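자취 7년차, 드디어 바느질을 배우기 시작했습니다. 누가 시킨 것도 아니고 그냥 바지 밑단 수선비 영수증 모아놓은 거 보다가 욱해서요ㅋㅋ 타래로 좀 풀어볼게요.

일단 동네에 '바샴'이라고 작은 원단 가게가 있는데 지나다니기만 하다가 처음 들어가 봤어요. 사장님이 뭐 만들 거냐고 물으시는데 대답을 못 함. 만들 게 없는데 들어간 사람이 저예요. 결국 자투리 봉투 하나 집어서 나왔는데 3,873원 나왔습니다. 끝자리가 왜 저런지는 아직도 모르겠어요. 무게로 파는 거라 그런가?

집에 와서 첫 작품으로 컵받침을 골랐어요. 네모니까 쉽겠지 했거든요. 네모가 제일 어렵습니다 여러분. 모서리 네 개가 다 각도가 달라요. 세 개는 그럭저럭인데 마지막 하나가 꼭 둥글둥글하게 나와서 식빵 같아짐.

실도 할 말 많아요. 플롤틴 실이 싸길래 색깔별로 샀는데 자꾸 보풀이 일고 꼬여요. 결국 라우릿센 걸로 바꿨더니 손이 훨씬 편하더라고요. 값은 좀 나가는데 매듭 푸느라 성질내는 시간 생각하면 이쪽이 낫습니다. 남은 플롤틴은 시침질용으로 쓰는 중이에요. 어차피 뜯어낼 거니까 꼬여도 덜 억울함ㅋㅋ
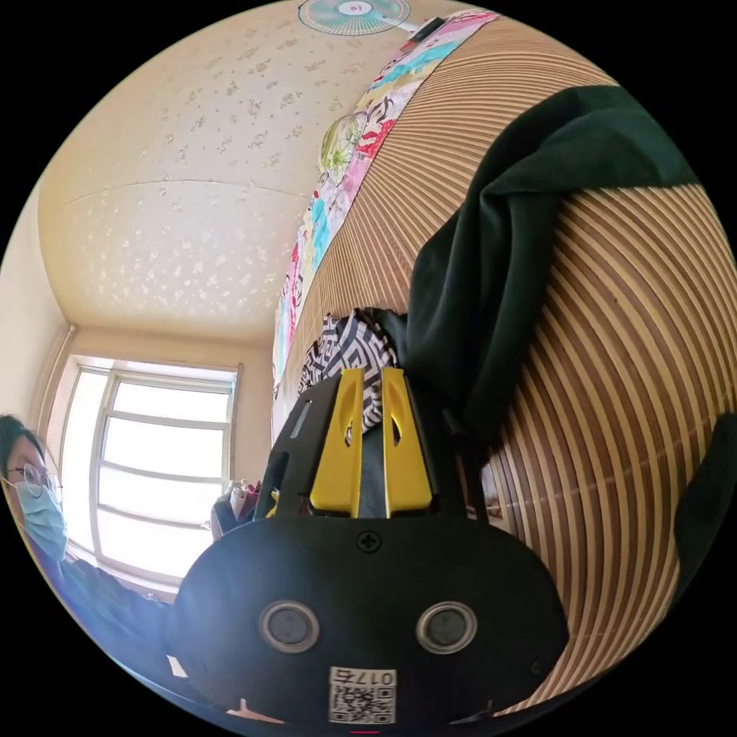
요즘 제일 고민은 천 고르는 눈이에요. 처음엔 무조건 무지만 샀거든요, 실패해도 티가 안 날 줄 알고. 근데 무지는 삐뚤어진 땀이 그대로 다 보여요! 오히려 사진에 있는 것처럼 무늬 있는 천이 초보한테는 훨씬 너그럽습니다. 실 색만 대충 맞춰주면 땀이 좀 들쭉날쭉해도 무늬에 묻혀요. 대신 두 장 이어 붙일 때 무늬 맞추는 건 아직 엄두도 못 내고 있어요. 그건 3월쯤의 저한테 맡기겠습니다.

아 그리고 선세탁! 이거 꼭 하세요. 귀찮아서 그냥 만들었다가 첫 빨래에 파우치가 한 뼘은 줄어든 느낌이었어요. 지퍼는 그대로인데 천만 줄어서 쭈글쭈글 만두가 됐습니다. 그 뒤로는 사 오자마자 세탁기부터 돌려요. 가장자리 올 풀리는 게 싫으면 빨기 전에 지그재그로 가위집만 내줘도 한결 덜하더라고요.

바늘 얘기도 해달라는 분 계셔서. 저는 곤디텔 바늘 20개 들이 쓰는데 얇은 면에는 괜찮아요. 청바지에는 절대 비추입니다. 밑단 접힌 데 뚫다가 휘어졌어요. 골무도 그날 샀고요. 처음엔 손가락에 끼면 둔해서 싫었는데 이젠 없으면 허전합니다.

참고로 시간은 생각보다 많이 들어요. 바지 한 벌 밑단 손으로 올리는 데 대략 50분. 드라마 한 편 틀어놓고 하면 딱인데 재밌는 장면 나오면 꼭 손가락 찔러요. 그래서 이미 본 드라마만 틀어놓습니다. 추천작 있으면 댓글로 좀 알려주세요, 결말 아는 걸로요.

다음엔 에코백 도전해요. 손잡이 다는 법 영상 벌써 네 개째 보는 중인데 다들 말이 달라요. 손잡이를 겉감이랑 안감 사이에 끼우라는 분도 있고 그냥 겉에다 네모로 박으라는 분도 있고. 장 볼 때 대파랑 우유 넣고 다닐 거라 튼튼한 게 1순위인데, 둘 다 해보신 분 계시면 어느 쪽이 오래 가던가요?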